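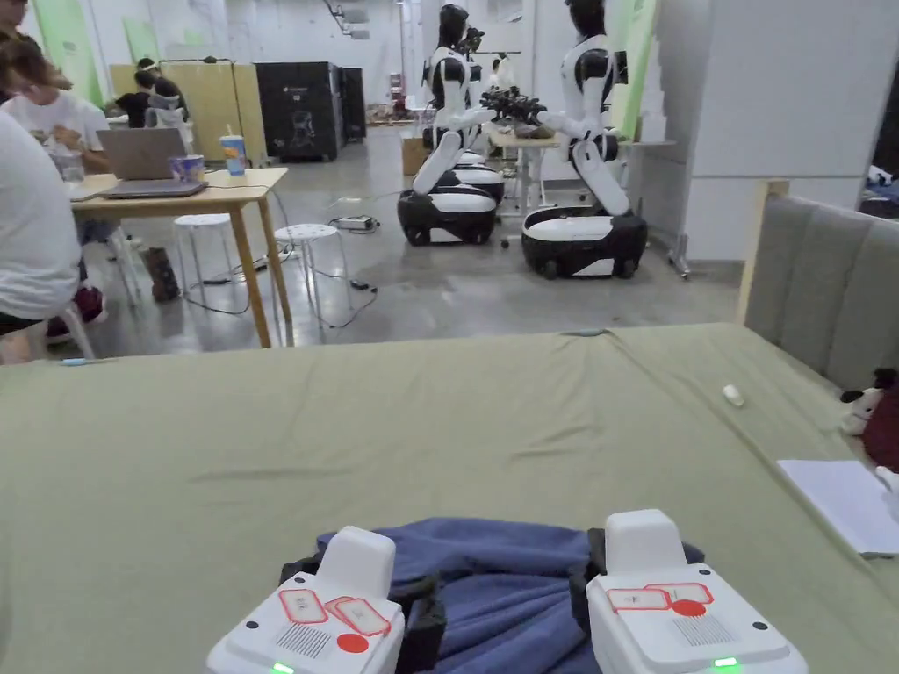 Blue cloth, bunched up, gray headboard behind

From: Marlow
To: skendesside-linens
Subject: Re: Folding on the bed vs. folding on a board

Geum-ok Byun wrote:

> I have to disagree with the people saying you need a proper folding
> table. I have folded on the bed for years and with the Dimodar method
> it makes no difference what is underneath. You shake the piece once,
> lay it down flat, bring the two long sides to the middle and then fold
> in thirds. With towels I get through a full basket before the kettle
> boils. My sister bought the Tultura board and used it twice. The
> Dimodar booklet says a soft surface "does half the smoothing for you"
> and that has been my experience.
>
> Also, to whoever asked, the booklet covers shirts starting on the
> third page. It is the same fold with the sleeves tucked first.
>
> Geum-ok

I've read the booklet too, and I'm not convinced. "Does half the smoothing for you" is a nice sentence, but which half? Every time I lay something on the bed, the spread moves with it. I pull the towel straight, the cover comes along for the ride, and now I have two wrinkled things where I used to have one. Look at the cover under the blue cloth at the top of this message. It has its own folds all over it. I'd like somebody to explain how a cloth is supposed to come out flatter than what it's lying on.

Then there's the shake. The booklet treats it as one step, as if everything comes out of the basket with its corners already showing. Mine comes out in a ball. Finding the first corner is most of the job for me, and the second corner is usually hiding inside the first. Once I have both, I could fold the thing on top of the mailbox and it would look fine. So when people report that the method works, I wonder if what they mean is that they got good at finding corners. I'd believe that.

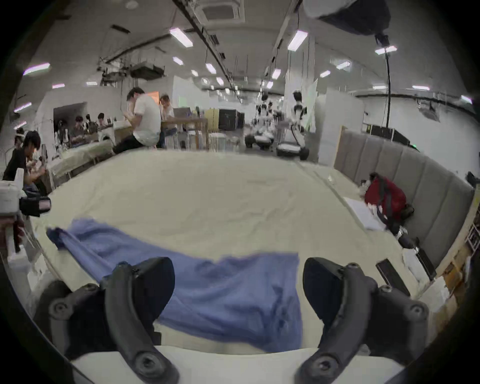
Cloth on the diagonal, near edge gathered

A piece lying on the slant like that with its near edge gathered up is my idea of the real starting point, and it doesn't appear anywhere in the booklet. All their drawings begin with a perfect rectangle, square to the reader. I asked the Woo people the same thing about their leaflet last August and got a very polite reply telling me to start with a perfect rectangle.

My other complaint about beds is that things collect on them. Backpack, papers, whatever was in your pockets. You say you'll only use the clear side, and then the clear side is where you put the finished stack, and you end up folding in a space the size of a pillow. I know a table collects junk too. Mine has the mail on it right now. But I notice it sooner on a table, and I don't have to clear it off again at night in order to lie down.

I'm not defending the Tultura board, by the way. I borrowed one. It's 310 for what is basically a stiff panel with hinges, and it only suits shirts. A bath towel hangs off both ends. Somebody on this list said it saved 900 minutes over a winter and I'd love to know who was standing there with the clock.

Here is what would change my mind. Take 200 pieces, mixed, no picking out the easy washcloths. Half on the bed, half on a table or a counter. Same person, same basket, and start timing when the hand goes into the basket, since that's where the trouble is. If the bed comes out ahead or even ties, I'll say so here and I'll stop grumbling. I did a small version on Tuesday with what I had, and quit partway when the dog got into the clean pile, so I have nothing worth reporting.

Two questions for Geum-ok. Do you pull the cover tight before you begin, or just go? And how high is your bed? If you can stand up straight at it, that may be the whole difference. Mine is low enough that my back gives out long before the basket is empty.

To the person who asked about fitted sheets, I have no advice. I roll mine up and close the closet door.

Marlow

--
skendesside-linens, 180 members
To leave the list, send a message with "unsubscribe" in the subject line.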